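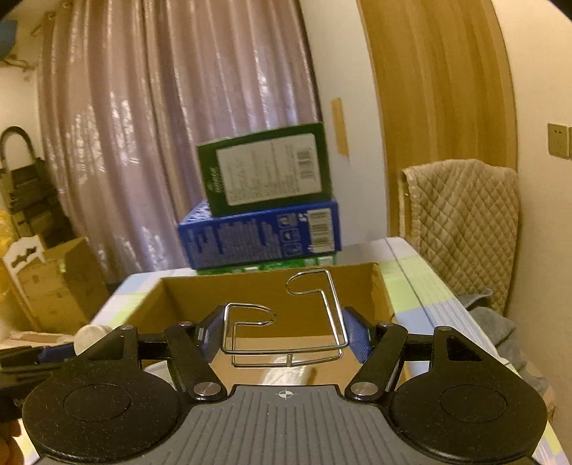 Figure 1. Hand-held Pallero gripper with the blue textured fingers, holding a bent wire piece at the open box.

Progress report to the Brodov Fund
Household Handling: comparing fingers and cameras for a hand-held gripper
Submitted by Chun-hung Leung
Sep 7, 2025

1. Where the work stands

The grant pays for a comparison of finger sets and camera mounts on one hand-held gripper, using objects that people keep at home. The last report, sent in May, covered the build of the gripper and the first fitting of the fingers. The period since then went to trials. The finger comparison is finished for two of the three finger sets. The camera comparison has started but is behind schedule, for reasons given in section 5. Transfer of the recordings to the arm has been tried on one task only.

No change to the total budget is requested. I am asking for one change in how the remaining money is divided, described in section 7.

2. Equipment in use

All trials in this period used the Pallero hand-held gripper. The operator holds it by the handle and works the fingers through a pair of linkage arms. A camera on the tool looks forward over the body plate, so the fingers and whatever is between them show up in the recording. The body has not been changed since May except for the pivot screws, which we now check before every session.

Three finger sets are in the plan:

Set A, flat. The plain fingers that came with the first Pallero build.

Set B, textured. The blue fingers in Figure 1, made for us by the Đồng shop. They attach to the same arms as Set A and take a few minutes to change.

Set C, hooked. Similar to Set B but with a small inward lip at the tip. The first batch from Đồng came back with the mounting holes slightly out of line and has been returned. A second batch is promised but not yet shipped.

The arm used for transfer is the older one in our lab, run by a Zerik controller. It carries the same fingers as the hand-held tool, which was a condition of the original proposal.

3. The trials

Each trial is a pick and a release. The operator starts with the gripper open, takes an object from the table or from a box, moves it to the target, and lets go. A trial counts as good if the object reaches the target without being dropped, regripped or pushed against the side of the box to steady it. That last rule is strict, and it lowered our early results, but without it the operator ends up using the box as a second hand and the comparison says little about the fingers.

We ran the trials in ordinary rooms on ordinary tables. The proposal called for this and I would keep it. Curtains, patterned tablecloths and daylight all turn up in the recordings, and they will turn up wherever the method is used later. It does mean that light changes during a session. We note the window conditions at the start and again at the end.

The object groups are boxes and cartons, soft goods, round objects, and wire and rod. Wire was added at the request of the Fund's reviewer, who pointed out that hangers, racks and small holders are common in homes and badly covered in other work. That turned out to be good advice, as the wire group separated the fingers more clearly than any of the others.

4. Results so far

Good trials out of every hundred, by group, would be the natural table to put here, but the groups are not yet equal in size and I would rather hold the full table until Set C has been run. The main findings can be stated now.

Boxes and cartons. No useful difference between Set A and Set B. Both sets pass 90 percent. The failures come from the operator opening the fingers too little, and they became rare after practice.

Soft goods. Set B is somewhat better. Set A slides on thin fabric when the operator pulls sideways. With thick fabric the two sets perform alike.

Round objects. Set A is slightly better on small, hard, round objects. We think the raised texture on Set B gives fewer points of contact on a tight curve, but we have not tested that idea directly.

Wire and rod. Set B reached 80 percent good trials. Set A reached 30 percent. The difference is almost all rotation. A bent wire piece is light but sticks out a long way from the grip, so when it is lifted it turns between flat fingers and the far end swings into the box wall. The texture resists the turn. It does not stop it completely, and shiny wire is still worse than coated wire on both sets.

Where the operator takes hold of a wire piece matters nearly as much as the fingers do. Gripping close to a crossbar or a corner works better than gripping the middle of a straight run. We did not give operators any instruction on this, and they found it out for themselves over the course of several sessions. The later Set A trials therefore look better than the early ones, and part of the gap between the sets in the first sessions was really a gap in experience. The percentages above come from the later sessions only, with both sets used by the same operators in alternating order.

One more point on wire. From behind the tool, the object can hide part of a finger. This does not trouble the operator much, as the operator can lean over and look. It does matter for the recording. When we track finger opening from the video, the track is poor for those stretches and has to be filled in from the frames on either side. A second view would help.

5. Camera comparison

The plan was to compare the present camera position with a raised one and with a wider lens. The raised mount is built and fits. It gives a better look down into a box, but it also catches on the rim when the operator reaches in low, and two operators asked to stop using it for that reason. A shorter version has been drawn and is waiting for shop time at Đồng, behind the Set C fingers.

The wider lens works mechanically. It takes in more of the room, which helps with working out where the tool is, and the fingers appear smaller, which hurts the tracking of finger opening. I do not yet know which effect is larger. The trials to settle it need both lenses run on the same objects by the same people, and we lost several weeks to a fault in the cable that carries the camera signal. The cable has been replaced and strain relief added at the handle.

Dust was a smaller problem. The tool's black parts collect it quickly in use. Nothing has failed because of it, but we now wipe down the body and the lens between sessions, and this has been added to the checklist.

6. Transfer to the arm

We tried one task, moving a carton from a table into an open box, using recordings made with Set B. The Zerik controller accepted the recorded motions after the speed limits were lowered. The arm completed the task when the box was placed close to where it had been in the recordings. It did poorly when the box was turned. That was expected with so few recordings of turned boxes, and more are being made.

The arm has not yet been tried with wire pieces. I want to see the shorter camera mount first -- the view into the box is the weak point there, and I would not want to repeat the recordings a second time.

The set now holds 1,000 recorded trials that have been checked and labeled. More have been recorded but are not yet checked. Checking is slow. Each trial is watched once at normal speed and again at the moment of grip, and the label is entered by someone other than the operator.

7. Budget and request

Spending is below plan on parts and above plan on labor. Parts are low partly on account of the returned fingers, which Đồng is replacing at no charge. Labor is high because of the checking described above.

I ask the Fund to allow us to move the unspent part of the travel line to labor. The travel was meant for a visit to the arm supplier, and the questions we had planned to raise there have been answered by mail. The amount and the revised lines are on the attached budget sheet.

8. Next period

Run Set C on all object groups once the second batch arrives. If the batch is late again, we will go ahead with the camera trials on Set B and fit Set C in afterward.

Finish the lens comparison, then choose one camera position and hold it for the rest of the project.

Record turned and shifted boxes for the transfer task, and repeat the arm trials with them.

Begin wire trials on the arm, starting with coated wire.

The drawings for Set B and the trial checklist are ready to share now. The Fund's reviewer asked for both, and they are being sent under separate cover. Questions on the results or on the budget change can be sent to me directly.

Chun-hung Leung
Project lead, Household Handling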